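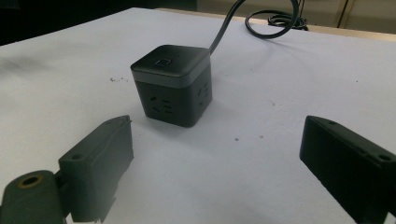
The **Kakeo cable drag fault** was a recurring failure in the Kakeo tabletop handling program, a project that recorded people working with a hand-held gripper and used the recordings to train a robot arm. It was first logged by Mayu Kobori at the Katayama lab. Power strips with a cord attached were the main objects affected. Also called "the drag" in lab notes.

## Fault

The arm would close on a cube-shaped power strip correctly, lift it, then start toward the drop point. If the cord pulled tight the strip turned between the fingers and fell. In other runs it stayed in the grip and the arm kept pulling. The controller, supplied by Drorik, read the extra load as a heavier object and raised the grip force – the wrong response.

Of 1,000 logged runs, 718 ended normally and 101 were marked as cord faults. The rest were stopped for other reasons, mostly lost tracking.

## Safety

Handling was done with the strips unplugged. This was a written rule from the start, but the fault made it more important, as a pulled cord can bring down whatever is at the other end. On Sep 21, 2023 the arm dragged a strip off the table edge and cracked its casing. No injuries. Runs with corded objects were halted the same day.

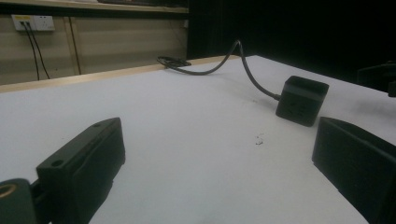 ## Cause

Hinata Ichikawa reviewed the recordings and found that most began with plenty of slack in the cord. People also tended to give a snagged cord a small shake without thinking about it, and the training set had few clear cases of this. The model had very little to learn from when a cord went tight.

A loose finger screw was blamed at first. Replacing it made no diffrence.

## Changes

- Force limit during travel, up to 50 newtons before, cut by half
- Stop and lower if load rises after the lift
- New recordings with short and snagged cords

The Eton version of the software included the first two. Cord faults still occured after that, mainly with stiff cords, but the arm stopped before the object left the table.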